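Extension leads: what to keep and what to bring in

Dulluvwood Residents' Newsletter, 25 February 2018

The January collection of old electrical bits at the Mikex hall brought in 138 items. Over half were extension leads and power strips, and 41 of those were put aside as not worth keeping. Most had a cracked casing, a loose plug or a cord that had been repaired with tape. The rest were checked, labelled and put back on the shelf for people to borrow.

Several of you have asked how to tell a good strip from a bad one at home. Unplug it first, from the wall and from everything plugged into it. Then lay it out on a flat, pale surface where the whole casing shows up clearly, and let the cord run away from it without a twist. Marks and hairline cracks are much easier to find that way than on a carpet or behind the television.
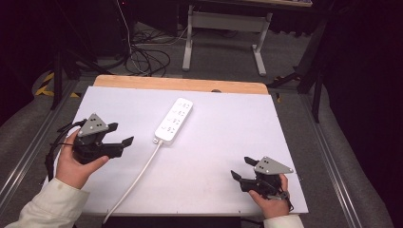 A white power strip and its cord on the white board.

Turn the strip over and look at the back as well. Brown patches near an outlet mean it has been too hot and should go. Run the cord through your fingers from one end to the other and feel for flat spots, nicks or stiff lengths. The place where the cord goes into the casing takes most of the strain — if it moves about when you bend it gently, stop using the strip.

Check the rating too, normally printed or moulded on the underside. Heaters, kettles and tumble dryers should go straight into the wall, and one strip should never be plugged into another.

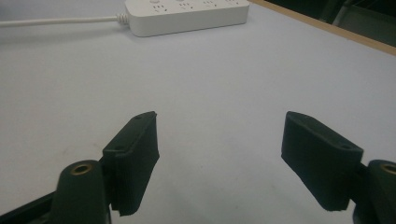 Storage matters nearly as much as checking. Coil the cord in wide loops and tie it loosely, and don't wind it tight round the casing. Wipe down the table before you start on the next one, as grit gets into the outlets. A smooth light grey top like ours is good for this, though even there a few faint smudges are easy to miss. Keep finished leads in a dry cupboard, away from paint and garden tools.

Huw Sayce has 16 of the checked strips ready to lend from the Mondays-to-Fridays cupboard in the hall lobby. Please sign the book when you take one and again when you return it. Leads that are past saving can go in the crate by the Dondel Road entrance, with the plug left on.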